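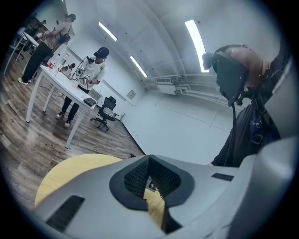 A Bus for the Valley

Public transport in thinly settled country is often discussed as a matter of cost. The case of Line 43, between Banon and Sornine, suggests that timetables and habit deserve as much attention.

Country and Region

Line 43 leaves the square at Banon shortly before seven in the morning, crosses the river by the lower bridge and climbs through orchards to Meritz. From there it follows the ridge to Sornine, where the driver turns round in front of the old weighing house. For many years the service ran only on market days and during school terms. In the summer months there was no bus at all, and households without a car relied on neighbours.

The present service runs daily throughout the year. Its history is of interest well beyond the valley, as many rural districts now face the decision that was taken here: whether to let a weak line lapse, or to spend money on it before there is clear proof that passengers will come. 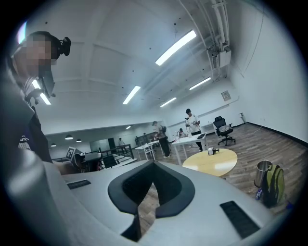 Marian Thorley-Webb

The weakness of the old timetable

When the district first reviewed the line, it had been losing passengers for a long time. The usual reading of such figures is that people have stopped needing the bus. The review came to a different view. It found that the timetable had been cut so often that few journeys could still be made in both directions on the same day. A resident of Meritz could reach the clinic in Banon by mid-morning, but the return bus left before most appointments were over. A shop worker in Sornine could get home in the evening and had no means of getting to work.

Each reduction had been reasonable when taken alone. A late bus carried few people and was withdrawn; those who had used it to come home then stopped using the morning bus as well, and the morning bus in turn came under review. Planners in other regions will know the pattern. It is hard to see from a yearly table of ticket sales, and much easier to see when residents are asked which journeys they have given up.

A regular interval

The new timetable was drawn up at the Meijer depot, on the northern edge of Banon, where the drivers had a large part in its design. They argued for a fixed departure minute at every stop, the same in each direction, with a short rest at Sornine to absorb delay. An earlier draft had tried to match every school bell and train connection. It would have served each of them a little better, and it could not have been remembered by anyone.

The final version has 6 departures a day from each end. The interval is wide by the standards of a town, and there are still gaps in the early afternoon that parents of young children find awkward. It does, however, allow a full working day in Banon, a half day, and a visit of moderate length. The last bus was set late enough for evening classes and for the cinema, which had been a request of younger residents.

Fares were simplified at the same time. There is one price for the whole line and a monthly pass that costs the same in every season. The district considered free travel and decided against it, on the grounds that the money would do more good if it paid for the evening bus.

What Meritz gained

The effect has been clearest at Meritz. The village has 236 inhabitants, and under the former arrangement it was served only on request. A passenger had to telephone the day before, and visitors seldom knew that they could. All buses now call there.

The bakery, which had been opening for shorter hours, has gone back to a full morning. Older residents speak of smaller changes: a library book returned on time, or a visit to a sister that no longer has to be arranged around a son-in-law's shifts. Such benefits do not appear in the accounts of a bus company. They are nevertheless a fair part of what a public service is for, and the district has been right to record them alongside the ticket sales.

The stop itself was moved from the main road to the churchyard wall, where there is shade and a place to sit. This was a minor item in the budget, and it caused more debate than the fares. Some farmers feared that the bus would block the lane at harvest. A passing place was cut into the verge, and the matter has rested there.

Open questions

The line now carries over 900 passengers in an ordinary week, with a marked rise in October, when the walking season and the school term overlap. Standing room is common on the late afternoon bus from Banon during that month. A larger vehicle would solve the difficulty, but it could not make the turn below Sornine without work on the retaining wall, and the owner of the wall has yet to be agreed.

Funding is secured only for a limited term. This remains the chief weakness of the scheme. People decide where to live, which post to accept and whether to keep a second car on the basis of what they expect to find in several years' time, and a bus that may be withdrawn will not fully enter into such decisions. The district intends to seek a longer agreement when the present one is reviewed.

There is also the matter of the upper farms, which lie beyond Sornine and have never had a service. A small connecting vehicle has been proposed for clinic days – the costs are modest, though a driver would have to be found for hours that suit very few people. A trial is planned for the spring, from the weighing house to the dairy and back.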